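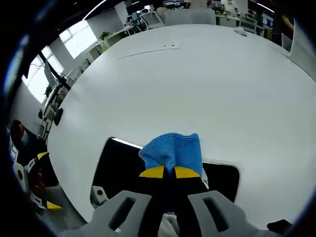 Handheld grippers for an office: how many, and what else to budget for?

fladitz_ops
We collect wiping and folding demos with handheld grippers, mostly at office tables. Next year's equipment request is due in March and I have to put real numbers in it. Right now we run two handhelds. I want 6, plus spares. Quote from Wanau came back at 900 each with the camera mount, camera not included. Does anyone here run that many at once, and what did you forget to put in the budget?

brumden22
Fingertips. We went through 15 pairs in our first quarter. The soft pads wear down at the thin end, and then they won't hold a cloth by a single fold. Put them on their own line or somebody will cut them as "misc."

tapeandzipties
Memory cards and batteries. Also a second charger. We had plenty of grippers and people standing there waiting for a battery.

khan_bench
I would not buy 6. Buy three, run them for a couple of months, then ask for more. In our group the limit was never hardware, it was people who could do clean takes for a whole afternoon. Half the units sat in a drawer.

fladitz_ops
We have the people, they're taking turns on the two we own. And if I ask for three I won't get another chance until the following March. Purchasing only opens once a year for anything over the card limit.

khan_bench
OK, that changes it some. I'd still go four and put the rest into storage and an hourly rate for someone to check the recordings. Bad takes cost more than a gripper.

brumden22
Disagree with four. If one breaks and one is out for calibration you're back to two, where you are now. 6 is fine. Ask Wanau if they'll do the mounts separately — we already had some and paid for them twice.

mopbucket
What are you wiping? If it's glossy white tables, get a few different cloths. We only bought one kind, blue microfiber, and had to go back and redo a lot of it with other colors. I spent 80 on cloths and it was the best money in the whole order.

fladitz_ops
White glossy ones, yes. Blue microfiber is most of what we've used so far, plus folding on the same table. I'll add cloths. Good point on the mounts too, I'll email them this afternoon.

tapeandzipties
Does the 900 include shipping? Ours didn't, and neither did the spare screws.

fladitz_ops
Just checked the quote. Shipping is extra. Draft now says 6 handhelds, fingertips on a separate line, batteries, second charger, cards, cloths, shipping. Khan, I put in hours for checking takes as well but I expect to lose that one.

khan_bench
Put it first on the list, then.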